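Drukell Floor Sealer for Workshop Concrete

Water-based sealer for indoor concrete floors, sold in a can of 17 litres. Clear, satin finish. Mixed and filled by Ivex.

A concrete floor in a workshop takes everything which falls on it. Oil goes into the pores and leaves a yellow mark, and the surface makes dust each time you sweep. Drukell goes into the top layer of the concrete and closes it, so that the dust stays down and a spill can be wiped before it becomes a stain. 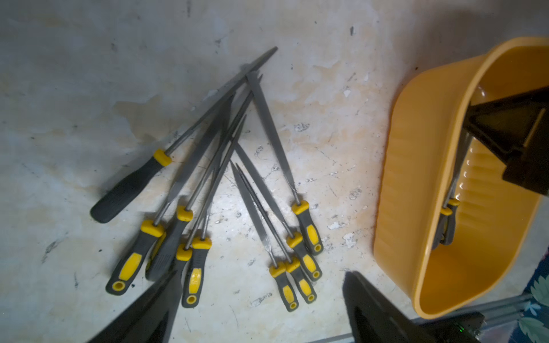

The sealer does not repair. Holes and chipped places must be filled first with a cement filler, and the filler must be fully hard. Old stains will stay visible under the sealer, sometimes a little darker than before. If this disturbs you, please order the grey version, which covers most of them after two coats.

How to use it

Sweep the floor and wash it with a degreaser. Rinse two times. Let it dry until the colour is the same everywhere; in November this can take several days in a building without heating. Stir the can slowly, do not shake it. Put the first coat with a short-hair roller and begin at the wall opposite to the door. The second coat can follow on the same evening if the first is no more sticky. You may walk on it the next morning. For trolleys and heavy benches, please wait one week.

Very smooth concrete must be made rough before. Sevim Kocabaş from our technical desk can tell you if your floor needs this. Pour a spoon of water on it and write to her how long the water stays on top.

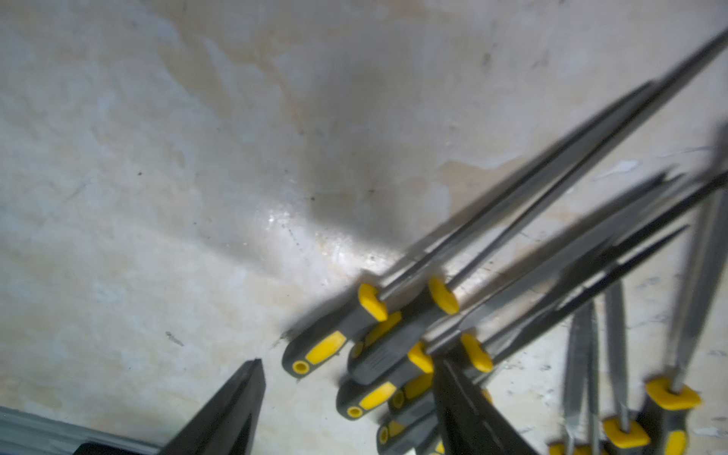

Care after sealing

Use a soft broom and plain water with a little neutral soap. Please do not use vinegar cleaners. Small scratches can be rolled over with a thin coat and you don't need to remove the old one.

From our customers

"We sealed the fitting room at Haverford with the clear one. The smell was gone by the next morning. The corner by the sink I had to do again, it was my fault, the floor was still wet there." Lyle Delacroix

Delivery

The can must not freeze. In winter we send it only with the heated carrier, and this adds one or two working days. Opened cans keep for 365 days if the lid is closed well.

Order number: 1323, clear. For the grey version, please write "grey" in the comment field.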